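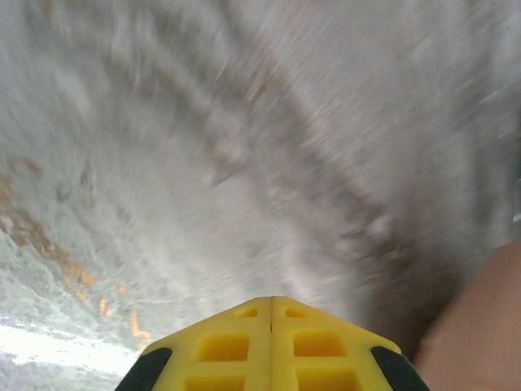

Chapter 7
Keeping Track of What You Have

When I was in my second year of college I took a part-time job in the stockroom of a hardware store in Harkville. I thought I was being hired to lift boxes. I did lift boxes, plenty of them, but on my second morning the manager handed me a clipboard and asked me to find out how many half-inch brass elbows we had. The computer said 264. The shelf had none at all.

I looked behind the shelf. I looked on the shelf above, where somebody had put the three-quarter-inch ones (and a sandwich). I finally found four sealed cartons under the stairs, still on the pallet they had come in on, with 100 elbows in each. So we had 400 elbows, a computer that believed in 264, and a customer at the counter who had just been told we were out. Three different answers to one small question!

This chapter is about that question. How much do we have? You met inventory in Chapter 3 as a line on the balance sheet, and there it looked very calm and settled. Now we're going to go into the back room and see where the number comes from, and I should warn you that it's a messier place than the balance sheet lets on.

What you will learn in this chapter

After working through the chapter you should be able to:

Explain the difference between a periodic and a perpetual inventory system.
Work out the cost of goods sold under each system.
Describe how a cycle count is planned and carried out.
Trace a mismatch between the records and the shelf back to a likely cause.
Decide on a sensible reorder point for a product with steady demand.

Before you start

You'll want to be comfortable with the cost of goods sold formula from Section 3.4. If it has gone a little foggy, go back and redo the first two practice problems there - they take ten minutes and the numbers are friendly. You don't need anything from Chapter 6.

7.1 Two ways of knowing

Suppose you run a small shop that sells garden supplies. One way to know what you have is to close the doors on the last day of June, walk up and down the aisles, and write everything down. Between counts you keep a record of what you bought, but you don't try to track each sale against the stock. When you want to know what went out the door, you take what you started with, add what you bought, and subtract what's left. Accountants call this a periodic system. It's cheap, it's old, and plenty of small businesses still get by on it.

The other way is to update the record every time something moves. A sack of potting soil gets scanned at the register and the count drops by one. A delivery comes in and the count goes up. That's a perpetual system, and if you've ever looked up an item on a store's website and seen "2 left," you were looking at one from the outside.

Students usually decide right away that perpetual is better, and I see why. It's faster and you don't have to close the shop. But look again at my brass elbows. Harkville had a perpetual system, and a fairly new one. It only knew what people told it, and when those cartons went under the stairs, the paperwork for them went somewhere else. I never did find out where.

Notice something about the periodic system, too. If a customer walks off with a pair of pruning shears without paying, the shears simply aren't there at the end of June, and your formula treats them as sold. The loss is buried inside the cost of goods sold. A perpetual system at least gives you a number to compare with the shelf, so the missing shears show up as a gap. We call that gap shrinkage, and Section 7.4 is all about it.

Our running case: Gralletti Kitchen Supply

Through the rest of the chapter we'll follow one company, Gralletti, which sells pots, knives and baking pans to restaurants from a single warehouse. At the start of the year its records show 2911 units on hand. By the end of Section 7.3 you'll have found out whether that's true, and you'll have the count sheets to argue from. Keep a pencil nearby and leave some room in your notes, since we'll be coming back to that opening figure more than once.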